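The Puppet and the Apprentice

Robot companies say their machines learn by watching us. A winter spent around the people holding the controls left me with doubts about the word "learn."

The job ad asked for steady hands, good eyesight and an interest in the future. The work, when I went to see it in February, was picking things up and putting them down again. A young woman sat in a swivel chair with a controller in each fist, staring at a screen, and tried to close a gripper on an object that kept slipping away from her. She got it on the third go. She pressed a button with her thumb, everything on the screen jumped back to where it started, and she did it over.

Her target for the shift was 130 good ones. A good one means the task got done with no long pauses and no fumbling. The bad ones are thrown out, though what counts as bad seemed to depend on who was checking that day.

This is how a growing number of robots are being taught. You don't write out the steps. A person steers the arm through the job, either by gripping it and pushing it around or by working it from a distance, and the computer keeps a record of every joint and every camera view. Do that often enough, the theory goes, and the machine will pick up the knack.

Lumotier, the company that let me in, believes the theory completely. Its founders talk about demonstrations the way oil people talk about barrels. When I visited they had 617 hours of it in storage, a number I was given four times before lunch. I asked how many hours they would need for a robot that could put away groceries in a strange kitchen. The answer was "more."

Much of the practice now takes place in simulation, with no real arm at all. The operator drives a drawn gripper in a drawn room, and the view she gets comes from a camera that rides along just behind the fingers.

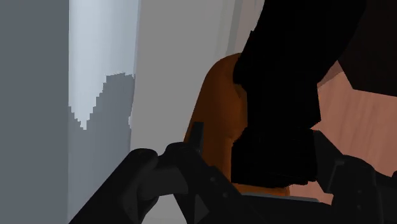
It's cheap, nothing gets broken, and a dropped object costs one press of the thumb. I was offered a turn. I have driven a stick shift in San Francisco and threaded a sewing machine on a train, and I was terrible at this. There is no weight to anything. Your hands tell you nothing, so you lean on your eyes, and half the time your eyes are blocked by the very thing you are trying to steer. I spent most of my session guessing how far away everything was.

Which raises a question I kept asking and never got a straight reply to. If the person giving the lesson is guessing, what is the robot being taught?

The engineers at Kubiak, a smaller outfit that makes arms for packing lines, have a dim view of remote control for this reason. They teach by hand. A worker takes hold of the wrist of the arm, which goes limp, and walks it from the bin to the box. You can feel when a part seats. Old hands on the line get good at it in an afternoon. The trouble is that a limp arm still weighs what it weighs, and after 60 passes my shoulder ached for two days. Also, your own body is now standing in the robot's picture of the job, and it won't be there when the machine works alone.

Both camps showed me a robot doing well. Both then agreed, after some pressing, to let me move something. At Kubiak I turned the box a quarter of the way around. The arm went where the box had been pointing before and pushed down on the rim until somebody hit the stop. At Lumotier the robot handled a shifted cup with no fuss, then failed on the same cup when the blinds were opened.

I'm told the fix for this is more demonstrations, with the blinds open.

Jedero, a contractor that rents out operators by the hour, is happy to supply them. It runs three shifts and pays by accepted clip, which means people find the quickest motion that will pass the check and use it every time. One former operator told me she could do the drawer task without thinking by her second week. I believe her. I also suspect that 600 copies of one tired person's shortcut is a narrow sort of education.

None of this makes the robots useless. The arm at Kubiak packs boxes all night if the boxes face the right way, and the customers seem content with that. My quarrel is with the sales pitch. Tato, the kitchen helper Lumotier plans to sell to families, is described in its brochure as "taught by people like you." When I asked to see it unload a dishwasher, I noticed a man in the next room putting on a headset.

He was very good. He'd had eight months of practice.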